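Folding, bagging, boxing: which chores can a robot take off your hands yet?
March 3, 2022
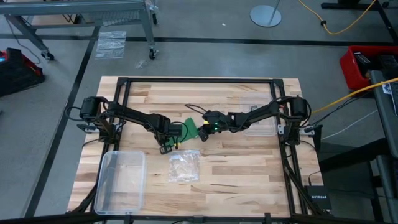
Leilani Ridgeway wrote in after the last tips page to say she'd hand over the dusting tomorrow, but she wants to see a machine match socks before she believes a word of it. Fair enough, Leilani! Socks are a hard one, and I wouldn't clear out the drawer just yet. But I've been reading and asking around all winter and I'm more hopeful than I was in August, so here is where things stand, chore by chore, with a few tips you can use by hand in the meantime.

Cloth. Two arms make a big difference. Try folding a dish towel with one hand behind your back and you'll see why people build these things in pairs: one side holds while the other side moves. What's hard for a machine is that cloth never lands the same way twice. Tip for your own hands: pinch a towel at two corners, give it one snap, then lay it down far edge first. Fewer wrinkles, and you'll fold faster too.

Bags. Thin clear plastic is a pain for people and worse for cameras, which see right through it to the counter. If you pack small parts or leftovers in bags, fold the top over about 2 inches like a cuff before you fill it. The mouth stays open and you get both hands back. My neighbor's shop, Furtado, does all its screw kits that way.

Tubs and bins. Open containers are the friendliest job on the list, and I love how far simple pick-and-drop has come. Keep one kind of thing per tub, leave the lids off while you sort, and set the tubs in the same spots every time. That helps a robot a lot, and it helps a tired person on a Friday just as much.

Wiping down. Flat and clear, yes. Around a toaster, a dish rack and a stack of mail, no. Clear the whole counter first, then wipe toward you in overlapping strokes.

On the shop floor the picture is brighter. A friend at Prokach loads 56 trays a shift and says the machine beside her does the dull end of it very nicely, as long as the trays come in square. When one comes in crooked she still walks over and nudges it (she's gotten quick at it).

Would I buy one for the laundry room today? No, I'd still buy a good folding board and put on the radio. But if somebody offers you a chance to watch a pair of arms work on a piece of cloth, go! I could stand there all afternoon.

Next time: getting tape residue off a workbench, and Leilani's own trick for stuck jar lids.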